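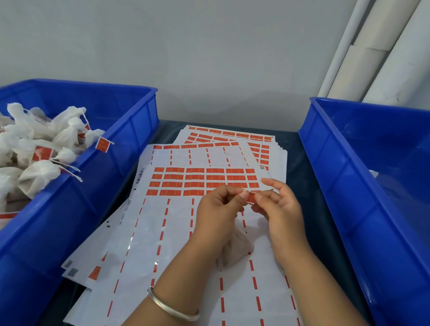 **Which labels go with which sheets?** Match the line of characters in the sheet margin against the `sheet_code` column in `sheets.csv`; the label text alone is not enough to identify a sheet.

# Prurneck tea tag records

Records of paper tags, strings and filter-paper bags prepared by hand at the Jatham bench. Compiled by Nadja Fankhauser and Itsuki Aoki. Current version: 24 July 2019.

## Contents

- `sheets.csv` — one row per printed sheet, 38 rows
- `tags.csv` — one row per finished tag, 391 rows
- `notes/` — bench notes, plain text

## Fields in `tags.csv`

| Field | Meaning |
|---|---|
| `tag_id` | Running number, never reused |
| `sheet_code` | Margin code, copied with spaces and hyphens |
| `colour` | Colour of the tag paper, as named by eye |
| `string_mm` | Free string between tag and bag, laid flat |
| `bag_type` | `filter`, `mesh` or `unknown` |
| `fault` | `none`, `crease`, `loose`, `torn` |

## Conventions

Margin codes are text, not numbers. Set the column type before opening the file in a spreadsheet, or leading zeros will be lost. Barcodes are not transcribed.

A bag is `crease` only if the fold crosses the seam. General crumpling from handling is recorded as `none`. A string that slips off the tag under its own weight is `loose` — the length is then left blank.

Tags are checked by holding the tag itself, with the bag hanging free. Do not pull on the bag.

## Known problems

- Rows entered in April used `orange` and `amber` for the same stock. Rosalie Wieser merged these under `orange`.
- Version 2 of the sheet list changed the order of columns. Scripts that read by position need updating.
- `string_mm` was rounded to the nearest five by one recorder. Affected rows are listed in `notes/rounding.txt`.

Corrections go to Remo Thaler, with the `tag_id` and the old value.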